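4.2 Segmenting bimanual shelf work

The second part of our evaluation concerns the segmentation module of Condori. The module receives the head view and the two wrist trajectories, and it must divide a long recording into short actions that the planner can use later. In the Bamatcombe recordings most actions take place inside storage shelves. Both hands enter from the near side, the objects are soft or thin, and the space around them is filled with other things. We consider this harder than the table tasks of Section 4.1, where the objects are rigid and well separated.

We first looked at actions where the two hands share one object. The label set contains three such classes: two-hand carry, two-hand insert and two-hand fold. For carry and insert, the segmenter uses mainly the distance between the wrists, which should stay almost constant while the object moves. Figure 6 gives a typical case for the insert class.
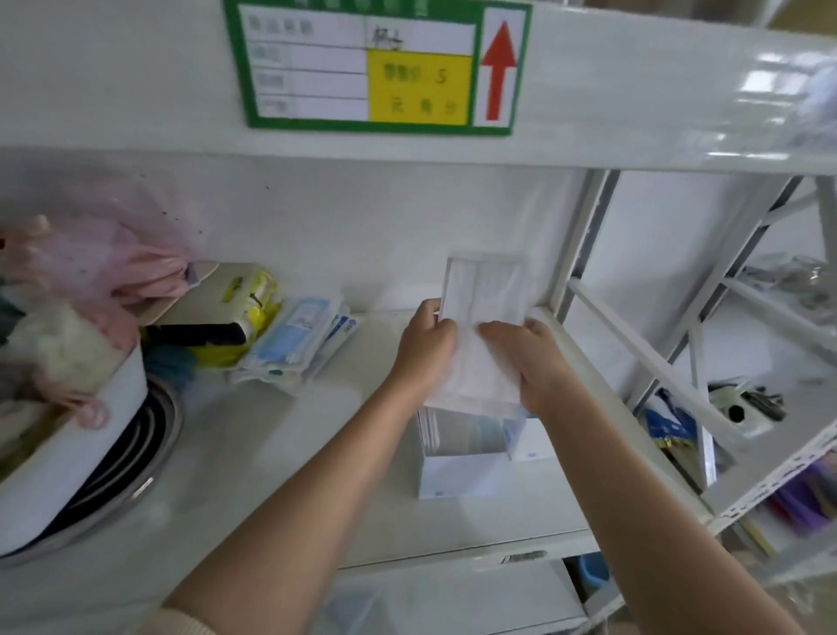

Figure 6. Both hands on one translucent package at an open white box.

The difficulty with such a case is the direction of the motion. From a single view it is not possible to say if the package is being lifted or is sliding into the box, and the first version of the segmenter, which labeled each view independently, changed its answer often within the same action. We therefore added a temporal window of 60 views. Inside the window the label is decided by the wrist height, and the appearance of the object is used only to confirm the contact. A longer window gave smoother labels, but it also joined short actions that should be separate.

The fold class needed a different treatment. When a sheet is folded, the distance between the wrists changes continuously, so the rule for shared objects fails and the segmenter reports two one-hand actions. We replaced the rule with a small classifier trained on 600 labeled windows from Aldale, all of them with flat and flexible material – paper, cloth or thin film. The classifier sees only a crop around the hands. This was necessary, as the shelf behind them often contains other soft items in similar colors, and a bag with folded contents directly under the hands can be taken for the object that is being handled.
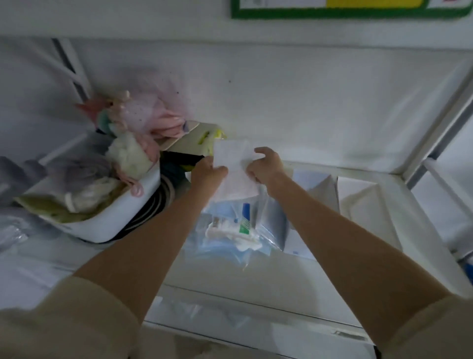
Brukon asked in the project forum whether a crop that small does not remove the information about where the sheet will be placed, and suggested that the fold and the placement should be predicted together from the full view. Our answer is that the placement is left to the planner, which keeps its own map of the shelf. We tested the joint prediction on 127 held-out windows and the boundaries of the fold became less precise, although the placement itself was predicted reasonably well. We do not exclude that more training data would change this result.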